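Northorpe Closet Words

Hi! I'm Định Trình, and this is my little list of clothing words, the ones people really use when they sort, swap, mend and give away clothes. I started it in April after a swap day in Drulton where my aunt and I argued for ages over whether a thing was a "jumper" or a "sweater" (she says jumper, she will always say jumper).

What's in here

words.csv has 800 entries, one per line: the word, a plain meaning, where I heard it, and a note if there's something fun to say.
pairs.csv has 200 pairs that mean the same thing in different towns. Ellby and Drulton disagree on nearly all the sock words!
mending.txt is just my notes on darning and hems. It's messy, sorry.

Things to know

Spelling is American in the meaning column, but I left the words themselves the way people wrote them down for me. 20 entries have no place listed, so if you sort by town they'll land at the top. I dropped brand names, and I merged "coat hanger" with "hanger" (I may split them again, I keep going back and forth).

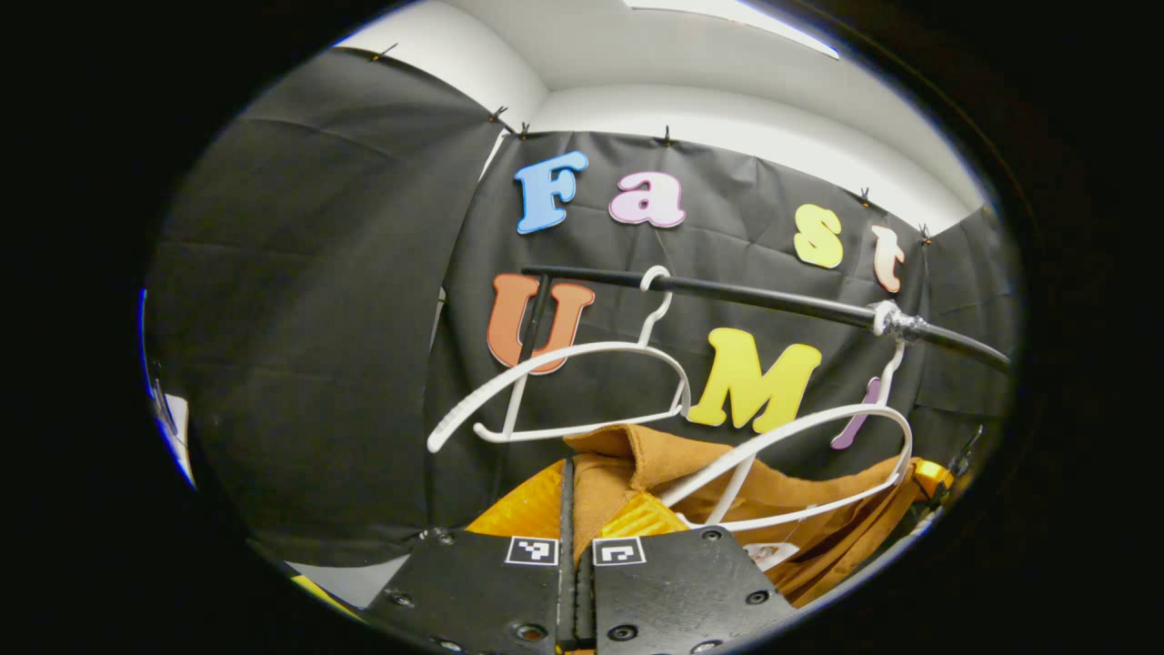 Two white hangers on a black rod, with a pile of clothing below. See "hanger", "rail" and "heap" in words.csv.

Using it

Take it, change it, print it for your own swap day. If you do, please keep my name on it somewhere. New words are very welcome, especially for hats, where I'm thin. Send the word and the town, and a sentence with it in if you have one.

Last update: 23 November 2024, fixed the commas in pairs.csv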